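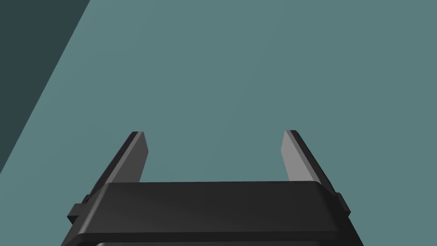
Re: [trenville-makers] Gesov open day in May - worth the drive?

Lists > Trenville Makers > Trips and visits > Gesov open day

Berhanu Worku wrote:

> Hi all, did anyone make it over to the Gesov open day? I had it on my calendar
> and then work got in the way. I'm wondering whether they had real arms
> running or if it was mostly screens and coffee. My daughter is fourteen and
> getting into this stuff, and they told me on the phone there might be another
> one in the fall. Also, is it true you get to drive one yourself?
>
> Berhanu

Hi Berhanu,

I went! And yes, you get to drive one, sort of. The part they let visitors touch was all in the simulator, so if your daughter has her heart set on pushing a real arm around she might be a little let down. I wasn't, but I'm the kind of person who will happily stare at a screen for an hour, so take that with some salt.

Parking first, because it was the worst part. The lot has 50 spaces and they were gone before ten. I ended up behind the tile store and walked. Bring decent shoes, there's no sidewalk for the last stretch.

They sign you in at the front and give you a sticker with a number on it. I was 81. Then you hang around the lobby until they have a group big enough to take back. Our guide was Baptiste Rolland, who works on the simulator side, and he was great - talks fast, draws on everything, doesn't mind dumb questions (I asked several).

The simulator is called Nallum and the robot they run in it is Mamo. Two arms, white body, dark grippers with two fingers each. The practice room they load it into is pretty bare: bluish green walls, a plank floor, and a white chest of drawers with some dishes on top. You can look at it from up over the robot's chest or switch to a view down the back of one gripper, and that second view is a lot harder than you'd think. All I had was a big flat stretch of teal and two open fingers, and I had no clue which way I was pointed. Baptiste let me flounder for a while and then told me to go back to the wide view, find the furniture, and only then switch in close.
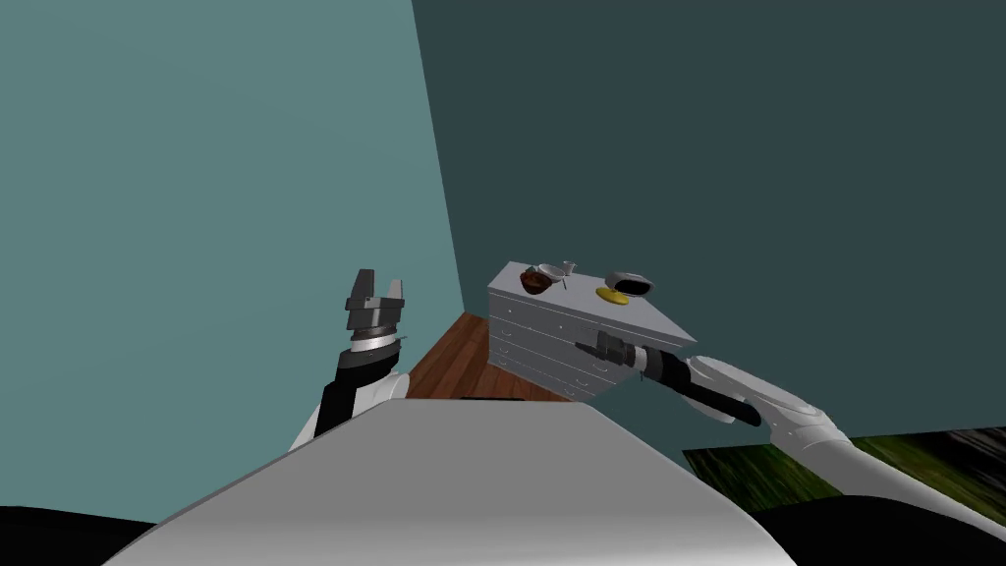 After that I got the hang of it a bit. What he wanted us to try was getting one hand to a drawer without bumping the cup and bowls, while the other arm stayed parked out of the way. I kept wanting to use both arms at once and he kept telling me no. The kid next to me, maybe ten years old, had it in a couple of minutes. I did not. I rammed the front of that dresser so many times that people behind me started offering advice.

Somebody asked how much practice a setup like this needs before they trust it, and Baptiste pulled up the log for the drawer task. It was at 1134 tries, and he said a good chunk of those were failures they keep on purpose so they can go back through them. I'd have liked to hear more about that but the next group was already lined up at the door.

There was one real arm, behind a rail, and it wasn't switched on while I was there. They said it would run at 4 but I had to be home by then. Did anybody else on the list stay for it? I'd love to know what they had it do.

For your daughter I'd say go, get there early, and ask for Baptiste's group if you can. The talk in the big room was mostly for people looking for jobs and you can skip it. Coffee was fine. The cookies ran out.

If they do a fall one I'm in, and I've got room for two more in the car if you want to split the gas.

Dale

3 replies | 12 views | Shared 0 times

Recent in Trips and visits
- Carpool for the Trenville swap meet?
- Re: Re: Who has the list's good extension cord
- Notes from the foundry tour
- Looking for a used bench vise, will travel
- Re: Gesov open day in May - sign-up link broken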